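Subject: Re: [refurb-automation] second arm or more fixtures?
Date: February 2021

The Barredo site wrote:
> We have budget for one more thing before the year closes out. The vendor
> says a second arm. The techs say more fixtures. Before we sign the
> Grekholm quote, can somebody who has been through this tell us where
> the money went?

Gladly. Ours went into brackets.

We put one arm on drive pulls and refits at Plekley, desktop towers only. The arm was the easy part of the budget — one line, one signature, one very large box. Then came the gripper, the benches, the cabling, and a line called "misc. tooling" that I set at $381 and have been apologizing for ever since. Real total for that line by December: $916. Budget it like a grown-up.

The caddies are where you want to look before you buy anything. Blue plastic frame, drive sitting in it, power and data connectors along the edge, cables wherever the factory felt like leaving them.
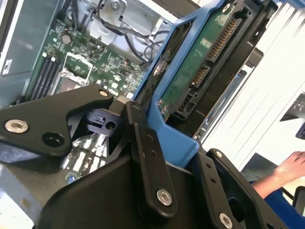
Gripper over a drive in its caddy, lid off.

There isn't much room in there for fingers. We priced a slimmer set from Stalska and you should ask for the same, in writing, with the finger width on the quote. Ours came with a lovely brochure and no dimensions.

As for fixtures, side with your techs. We print ours in gray, with guides and slots so a caddied drive can stand upright next to the tower. 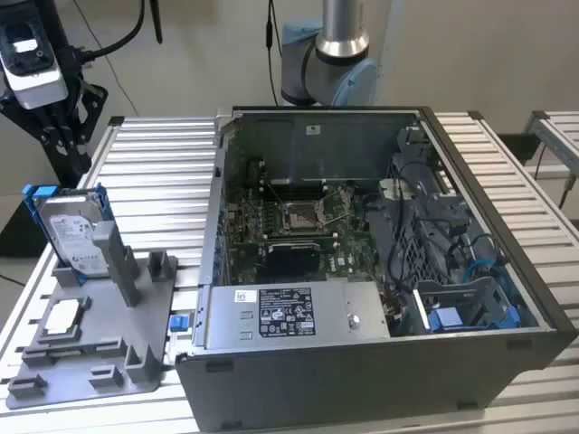
Printing is cheap. Redesigning is what costs you, and every new case model on the pallet is an invitation to redesign. I'd set aside 40 hours of somebody's time per case family and then defend those hours from everyone who thinks a printer runs itself.

A second arm makes sense once the first one is waiting on nothing. Ours waits on plenty. If Grekholm will hold the price for 3 months, take the hold, spend a little on fixtures now, and keep a log of what stops the line. If they won't hold it, well, they'll call you again. They always do.

I can send our parts sheet off list. Ignore the tab called "final."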